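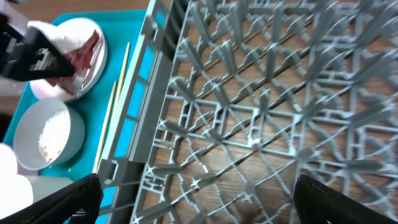 Print | E-mail

# Karnilley: dish rack and tray set

Karnilley is a collection of 3534 still pictures of washing-up things on tables and worktops. It covers plates, bowls, cups, chopsticks, trays and racks. This file goes with release 3 and replaces the older notes.

## What is in it

Each picture belongs to a table setting. There are 202 settings in all, and a setting is one arrangement of crockery, a tray and a rack. Some plates and bowls still have food in or on them. Others are bare.

The pieces were bought in two lots, one from Barnetti and one from Astex. The suppliers' lists are in `lists/` and have not been tidied – expect the odd spelling mistake.

## Folders

- `pictures/` – the stills, grouped by setting
- `labels/` – one text file per picture
- `lists/` – crockery and rack lists
- `Sowa/` – earlier pictures kept under their old names

## How things are named

A rack is anything with ribs or pegs meant to hold dishes. The ribs, pegs and side walls are labelled as one object. If the table shows through the gaps in the floor of a rack, those patches are still part of the rack outline.

A tray is flat and carries other things. Where a tray shows through openings in a rack wall, it is labelled only on its own side of the wall.

Plates and bowls are told apart by depth. A plate with a raised rim is still a plate. Chopsticks are labelled singly, even when they lie side by side. Food is labelled `food` and nothing more, as earlier attempts at naming it did not agree with each other.

Use `cup-or-other` for any white rounded piece that can't be settled from the picture.

## Known problems

Nearly 800 labels in the `Sowa/` folder use `drainer` for `rack`. Treat the two as the same. See-through cups have loose outlines throughout, and pale food in white bowls is often outlined too small.

## Changes

September 28, 2021 – chopsticks split into single labels, `bowl-small` dropped.

The next check of the outlines is planned for December. Send corrections to Heledd Ifans with the setting number and the picture name.

Print | E-mail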